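Subject: Re: [clearout] the slatted table, and the black pile

Quick one before I run. Got as far as the slatted table tonight and that's it. The heap behind it hasn't shrunk – black clothing all over the boxes, and I'm not starting on it until the table is clear. Small knits come first. Anything black and fuzzy goes in the Rusu bag, we match pairs later. Please don't match them as you go, it took us half of February last time. 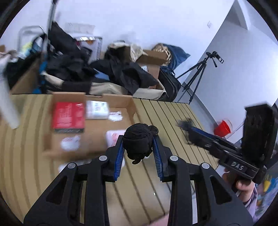
Emanuel Zamfir wrote:
> Can we agree on one bag for knits and stick to it? Last time I had
> gloves in the Gallitz crate AND in the bag by the door. Also I'd
> flatten the cardboard now. It takes up half the table and the
> stuff on it could just go in a drawer.

Agree on the bag. One bag. Rusu, like I said.

Don't agree on the cardboard, sorry. Leave it open, it's the only thing keeping the packets together. The red box stays on it, same for the white pack next to it. Once the sides are folded up a bit it does fine as a tray.

Bottles and caps are the other thing. We have lids with no bottles and probly bottles with no lids. Try every cap before you toss it. Spray bottle goes under the sink when you're done, standing up please. The little paper package with the Chinese printing – can someone who reads it tell me kitchen or medicine shelf? Not opening it till I know.

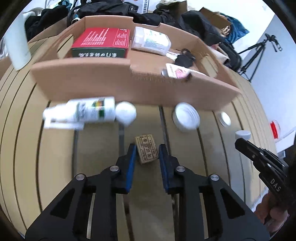

Table, with caps still to sort

Other bits:

Codero shelf is full, don't add to it. I put 100 zip bags in the hall closet, use those for small stuff, write on them with the fat marker.

Ronance pickup wants everything by the door at 9, and they only take clothes that are bagged and tied. No boxes. So the black pile has to be bagged before then or it sits here another month.

If you find the other half of the coat rack screws they go in the jar, not teh drawer.

More later, phone's dying

Virgil Furtună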